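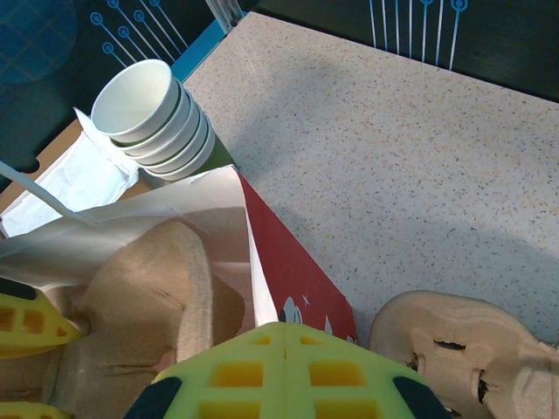
Fig. 4.1 Paper cups, napkins and a paper bag on a speckled counter.

Chapter 4
Paper on the Counter

Start with the cups. Nested, lying on their side, white rims and a green band on the outer walls. Then napkins, crumpled. A straw. A white paper bag, open at the top. Ordinary stuff, most of it used for a few minutes and then gone.

This chapter is about that short life – what disposable tableware is made of, how it gets stored, and how a small café clears it away without losing half the morning. Cups first, then bags and napkins, straws last.

Some terms before we go on. Nesting: one cup inside the next, saves shelf space. Rolled rim: the curled lip, stiffens the cup and is kinder to the mouth. Lining: the thin layer inside that holds the liquid. More on linings in section 2, where they make trouble for recyling.

Our main case is the Bokari café, run by Violeta Olivares. It goes through 3000 cups in June, its busiest month. Her first rule – stacks go back in the sleeve, open end down. Her second – napkins never next to the sink. Tiburcio Chávez kept the stock book and we use his pages in section 4.

Before reading on: look at a counter you use yourself. List every paper item on it. Note wich ones could go back on the shelf and which are for the bin. Keep the list, you will need it for the excercise at the end of section 2.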